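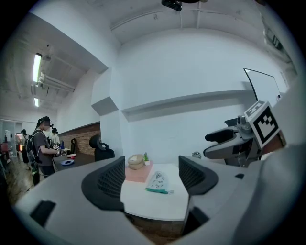
I own more zip bags than I own forks. I figured this out in April, when I was looking for a charger and found a drawer stuffed with nothing but bags, some of them holding other bags. A sensible person would have thrown a few out. I put the drawer back and ordered the ones with the doodles on them.

So yes, I have a problem, but it's a useful problem! The little printed bags with the colored zipper strip have changed how I keep a table. I used to be a basket person (open baskets, everything in a heap, you dig down for the tape and come up with a pen cap). Now every job gets its own bag. There's one for cables, one for stamps and envelopes, one for the sewing stuff I pretend I'll use, and when I sit down to do something I pull out one bag and that's the only thing on the table.

My friend Rochelle Pomare thinks this is ridiculous. She had 51 loose items on her desk the day I made her count, and she's still a little mad about it. But she let me try my setup at her place, and the part she kept was the mat.

I'm a big believer in the mat. Pick a plain one, something soft like pink or mauve, and give it one end of the table. Whatever lives on the table all the time lives on the mat: the tissues, a little succulent in a square white pot, maybe a candle if you're that kind of person. Everything else is visiting. It comes out for a while and goes back where it came from, and you can wipe the rest of the table in one go without moving ten things first.

I'm also fussy about tissues. A cardboard box makes a nice table look like a waiting room, so I like a round woven cover, the tan kind that looks like a basket. Mine came from Lakevberg and cost more than I admitted at home. Châu Ung, who sold it to me, told me to check that the hole in the top was smooth before I bought one, and she was right, the rough ones snag and you get half a tissue every time.

As for the bags, go translucent. I bought a solid navy set from Skaniler once and spent 3 weeks opening every single one to find the scissors. With the cloudy printed kind you get a hint of what's inside, and the cartoons keep it from looking like evidence.

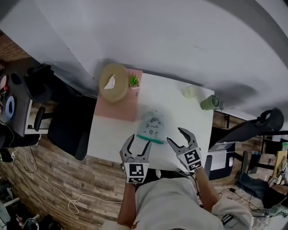 Do the bags need labels?
Skip them if you have five or fewer, because the contents show well enough through the plastic. Past that, a strip of paper tape near the zipper is plenty, and it peels off when the bag changes jobs.

I've got eight going right now, if we're not counting the drawer. The tape is in one of them.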